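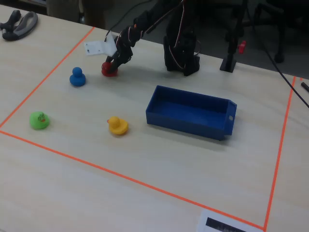 Kenley Library Friends, Opinion Page

Search this site Enter keywords Go

Print this page | E-mail this to a friend

What the Late Fee Was For

By Veronika Lüthi

The branch in Wesanside dropped its overdue fines last February, and we are now told that Kenley should do the same. The case is made with a single number. Loans went up by 1,668 in the months that followed, so the fines must have been keeping people away.

I would like to believe it. But Wesanside also opened on Sunday evenings that spring and moved the children's books down to the ground floor, where a stroller can reach them. Which of the three changes brought people in? The report doesn't ask. It has a nice chart.

I have paid my share of late fees, mostly for cookbooks, and I never enjoyed it. What they did was get me out the door. A book with 15 people waiting for it is a small promise to strangers, and a few coins a week kept that promise on my mind. A polite e-mail does not. I get polite e-mails from my dentist.

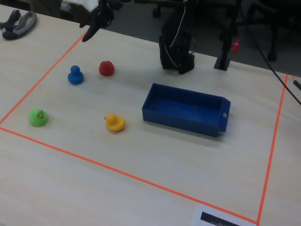

Who pays for the missing books?

The proposal sets aside $3,000 a year for replacements. I asked where the figure came from and was told it was "in line with expectations." Whose? Our own shelf check last year found 479 items gone, and that was with fines in place. Divide it out and you get a little over six dollars a book. Try buying a new hardcover for that.

There is a fair argument on the other side. A fine that means nothing to me can mean a lot to a family with four kids and a pile of picture books under the couch. So waive it for children's cards and keep it for the rest of us. Try that for a year, change nothing else, and then show me a chart.

Comments (3)

Leopold Bühler wrote:
You left out the staff time. Somebody has to collect those coins and argue over them.

strebel_reader wrote:
I stopped going over a fine I couldn't pay. Came back when it was wiped. That's one person, I know.

M. wrote:
Agree on the kids' cards. Is the shelf check online anywhere?

Print this page | E-mail this to a friend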